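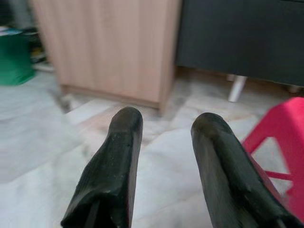

Gripper fingers over a pale floor

geltetti30
I have $1000 in a savings account at Prerkau that pays next to nothing. Is a money market fund worth the bother?

hoakhuong
Yes, if you won't need it the same day. My fund took 2 days to pay out in May.
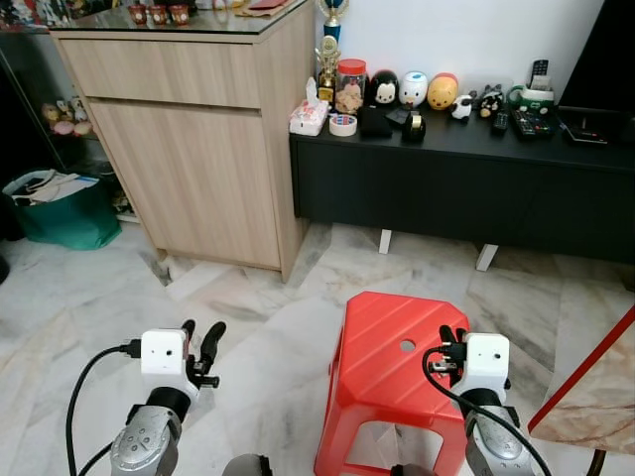 I still keep one month of rent in plain savings – the fund holds the rest.

quan11
Disagree. On that amount the gain is tiny, and savings are insured. Check the fund's fee first.

geltetti30
Fee is listed on page 11. Will read it tonight.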